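Griston 12-inch guillotine trimmer: review after two albums

I bought the Griston to replace a Besson rotary trimmer that had served for 6 years and had started to drift. Both are sold to scrapbookers and card makers. The Griston costs more, takes up more desk and makes a larger claim: a square cut across a full 12 x 12 page without a second pass. I have used it for two complete albums and a batch of title cards, and these are my notes.

Construction

The base is a single steel plate with a printed grid in inches on one side and centimetres on the other. The arm pivots at the top left and is held down by a latch when not in use. The clamp bar runs the full length of the cut and is pressed by hand. There is no spring, so it stays where you leave it.

The grid is printed and not etched. After two albums the numbers nearest the cutting edge have begun to wear. The ruler along the top is a separate strip fixed with screws, and mine arrived slightly out of square. Loosening both screws, setting the strip against a known right angle and tightening again cured it. The instruction sheet does not mention this adjustment.

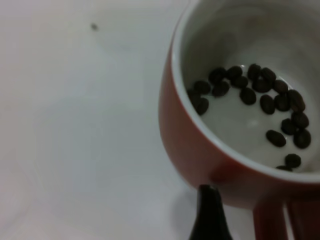

Mine came out of square as well, and I sent it back before I read that the strip could be moved. The second one was fine from the box, though the latch is stiffer. I'd check it with a set square before cutting anything you care about.

I would agree with that comment, left under my first notes on this trimmer. A set square is enough for the job. Cut a scrap sheet, flip it over and lay it against the offcut. Any error shows up doubled.

Cutting

I tested it with plain cardstock at 300 gsm, patterned paper at 100 gsm, matt photo paper and vellum.

Cardstock: clean on one sheet. With 2 sheets together the lower one moves a little unless the clamp is held hard near the far end. I now cut them singly.

Patterned paper: good, with no fringe on the white core. Thin strips for borders are the weak point. Anything narrower than the clamp bar cannot be held down properly, and the last part of the cut pulls to the right.

Photo paper: very good. The edge is cleaner than the one I got from the Besson, even with a new blade in the latter. 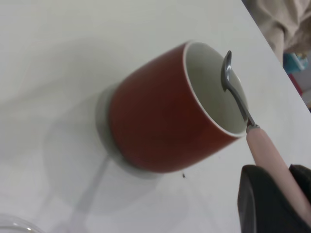

Vellum is less convincing. It creases ahead of the blade if the arm is brought down slowly. A quick, even stroke is better, but a rotary trimmer still does this more neatly and I have kept the Besson for it.

Double-sided adhesive sheet can be cut, but it leaves residue on the blade. Wipe the blade after every few cuts or the next photograph will drag. I use a dry cloth first and a little surgical spirit if that fails.

Cropping photographs

Most of my cutting is trimming prints to fit a page plan, so repeat cuts matter. The Griston has a sliding stop for this. It locks with a thumbscrew and holds its position well through a run of prints. It will not go closer to the blade than the width of the clamp, so small squares for a grid layout have to be measured by eye. The Drekalska trimmer I borrowed last October has a stop that folds over the clamp and avoids the problem, but its arm had noticeable side play.
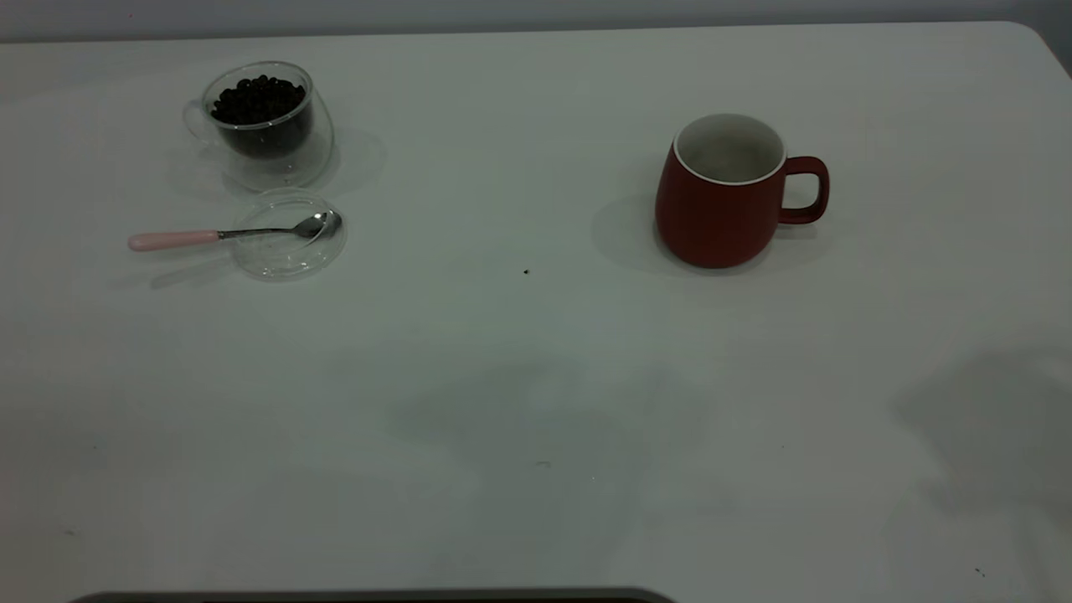 The printed grid is hard to read through a dark print, as it would be on any trimmer. Marking the back lightly in pencil and cutting face down gives a better result than trying to line up the front edge.

Blade and upkeep

The blade can be sharpened but not easily removed. Griston sells a replacement arm complete with blade, at a price that would make me think about a new trimmer instead. By comparison, Letada and Besson both use small cartridges that are cheap and quick to change. How this works out over time depends on how long the Griston blade lasts, and I can't say yet. There is no loss of sharpness so far. 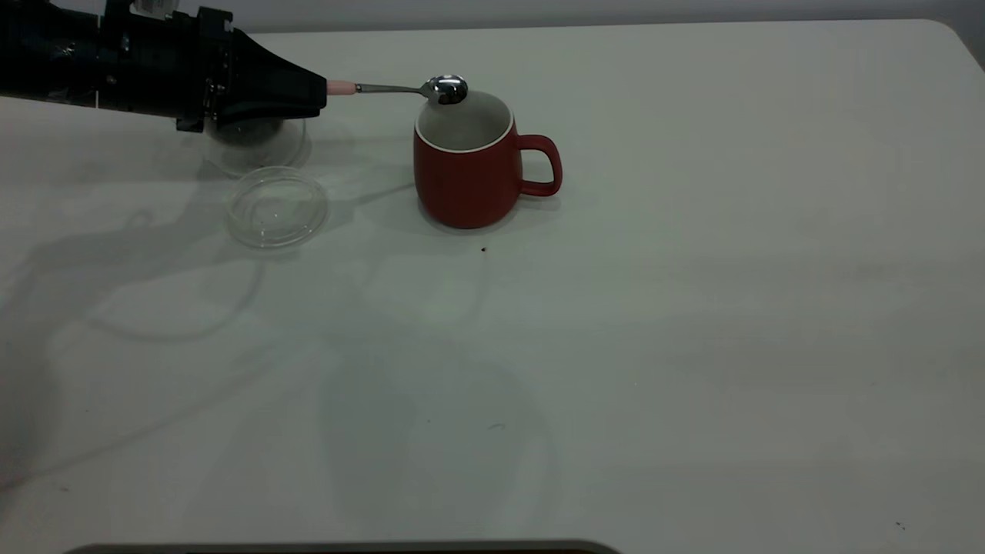

Weight is a consideration if you take your supplies to a crop. It does not fit in a standard 12 x 12 tote with the arm latched, as the handle projects past the base. For travelling I take the Letada, which is less accurate and half the size.

Noise is modest – a dull knock as the arm meets the base. The rubber feet grip well on a desk and less well on a cutting mat.

Ratings

Accuracy, once adjusted: very good
Thin strips: poor
Build: good, apart from the printed grid
Running cost: not yet known
Portability: poor

I would buy it again for photographs and full-page cardstock. Anyone who mostly cuts borders and mats with a narrow margin should look at a rotary model first.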